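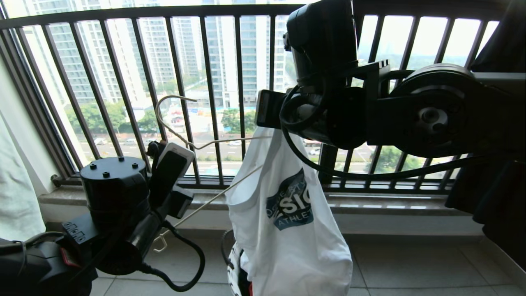
# Brirnel balcony and window-side work kit

Part no. 2641. For two-arm robots used within reach of a railing, an open window or a glazed opening.

The kit holds the parts and paperwork needed to bring household tasks such as putting garments on hangers to a site above ground level. It covers setup, working limits and dropped-object control. It does not replace the risk assessment for the site, and it does not change the rated load or speed of the robot.

## What's in the box

- Floor marking tape, 50 mm wide, one roll
- Tether set, 12 pieces, with screw-gate clips
- Cable guides, clip-on, for the upper arm and elbow
- Hold-to-run switch with 2 m lead
- Printed site sheet and sign-off card
- Spare clips and a hex key

## Working rules

The rules follow the site procedure written by Marit Söderlund and Kjell Isaksson for the Flollum apartment trials. "Must" marks a requirement. "Should" marks good practice, and a departure from it has to be written on the site sheet.

1. The operator must mark the stop line on the floor before the arms are powered. No part of the base may cross it.
2. Set the software reach limit on the inner side of the railing. The limit applies to the gripper, the held item and the full swing of the item, so a hanger is entered at its widest dimension.
3. Cables that loop away from the arm must be checked through the full range of motion with the arms in slow mode. A loop that can pass over a rail or between two bars must be shortened or guided.
4. Both grippers should have a confirmed hold before an item is passed from one to the other.
5. Loose fabric within the working area, curtains included, should be tied back or listed on the site sheet as accepted.
6. Items heavier than a wet towel must be tethered.
7. If wind moves a hanging garment with the arms at rest, stop work outdoors.
8. The hold-to-run switch must be in the operator's hand during every new motion. It is not a substitute for the emergency stop.

Railings are not anchor points. Tethers go to the robot base or to a fixed point inside the room. Fittings where a railing meets a wall must not be used, whatever their apparent strength.

## Gripper notes

Flat pads hold thin wire poorly when the wire can roll. Test the hold with the hanger alone, then with the garment, and record both. Replace pads when the surface shines or the edge lifts. Pads of different types on the left and right arms are allowed if each is entered separately in the tool settings.

## Compatibility

| Robot | Cable guides | Tethers | Reach limit file |
|---|---|---|---|
| Mokness | Yes | Yes | Included |
| Hayat | Yes, with adapter | Yes | On request |
| Other two-arm units | Check arm diameter | Yes | Not supplied |

## Records

Keep the site sheet with the robot's maintenance log. A new sheet is needed after any change of gripper, cable routing or room. The current revision is dated 07/08/2026 and was approved by Gunnel Myklebust. Earlier sheets stay valid until the next change on site.

Send questions on the reach limit file to Arvid Skjelbred, technical support. Order spare tethers and clips under the kit part number with the suffix T.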